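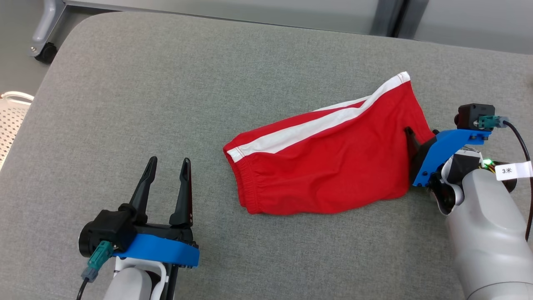 Lerow Rugs and Runners: Frequently Asked Questions

How big should my rug be?
Bigger than the one you were about to order. In a living room, at least the front legs of the sofa should sit on it. If none of them do, you've bought a bath mat with ambitions. Mark the size on the floor with painter's tape and live with it for a day.

My room is an odd shape. Can you cut to size?
Yes. The Ketcombe and Lemaire lines can be cut to any length and bound on all sides. The Putavia can't, as it's woven in one piece and comes apart when anyone tries. We tried.

How long does a custom order take?
Count on 16 working days from the day we get your measurements. If you then send us different measurements, the clock starts over.

Do I need a rug pad?
On hardwood or tile, yes. On carpet, a thin felt one helps. Order the pad 2 inches smaller than the rug in both directions so it doesn't peek out.

Why is my new wool rug shedding?
Wool does that. Short fibers left over from spinning work their way to the top and end up on your socks. Vacuum with the beater bar off and it will taper off in a few months. Don't pull loose threads – snip them level with the pile.

The corners are curling. Now what?
Roll the rug the opposite way overnight, then lay it flat with heavy books on the corners. This is a fine use for that encyclopedia.

Can I put a rug over radiant heat?
The Ketcombe, yes. The Lemaire has a latex backing and should stay off heated floors.

Something got spilled. Should I scrub it?
Please don't. Blot with a white cloth, add a little cool water, blot again. Red wine follows the same rules as everything else, only with more shouting.

Can I return a rug?
Stock sizes, within 17 days, unused and rolled (not folded). Custom cuts are yours for life, and so are any rugs the cat has already reviewed.

Do you send samples?
Yes, two per household, free. Look at them after dark with the lamps on as well as in daylight. Grays in particular like to turn purple at 9 p.m.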